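Einreise nach Virketti: Anmeldung ausfüllen, so gehts

Kurz runtergeschrieben, weil dauernd gefragt wird. Stand Februar, Regeln ändern sich gern mal dienstags, also vorher nochmal nachsehen.

Was ihr braucht: Reisepass (Perso reicht nicht), Testergebnis oder Impfnachweis als PDF, Adresse der Unterkunft, Handynummer mit Vorwahl.

1. Portal aufrufen, Sprache oben rechts umstellen. Deutsch gibts, ist aber lückenhaft. Englisch nehmen.

2. Formular 3249 auswählen. Das andere ist für Pendler, wird am Schalter nicht akzeptiert.

3. Reisedaten eintragen. Alle Länder der letzten 14 Tage, auch Zwischenstopps. Umsteigen in Brestport zählt mit, selbst wenn man den Flughafen nicht verlässt. Gülizar Avcı hat das weggelassen und stand dann mit der Fähre nach Tallia wieder ganz hinten in der Schlange.

4. Namen genau wie im Pass. Sonderzeichen: den maschinenlesbaren Streifen unten abtippen, also OHNE Häkchen und Punkte.

5. Nachweis hochladen. Max. 5 MB, sonst bricht er ab, ohne Fehlermeldung. Scans vom Handy vorher verkleinern.

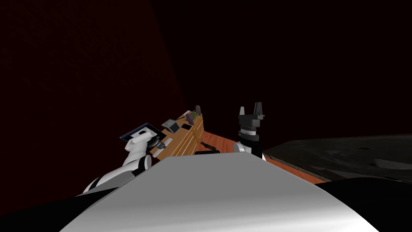 6. Absenden, auf die Mail mit dem QR-Code warten. Bei mir kam sie nach 26 Minuten, bei Olanrewaju Lawal erst am nächsten Morgen. Spamordner prüfen!

7. Code ausdrucken. Handy geht auch, aber der Empfang am Hafen ist mies.

Quarantäne: wer aus einem Land der roten Liste kommt, muss die Adresse bestätigen lassen. Macht die Unterkunft, rechtzeitg anrufen. Falsche Angaben kosten 200 Euro, wird direkt vor Ort kassiert.

Kinder brauchen ein eigenes Formular, auch Babys. Bei Schritt 2 dann einfach „weitere Person" anklicken, die Reisedaten werden übernommen, der Nachweis nich.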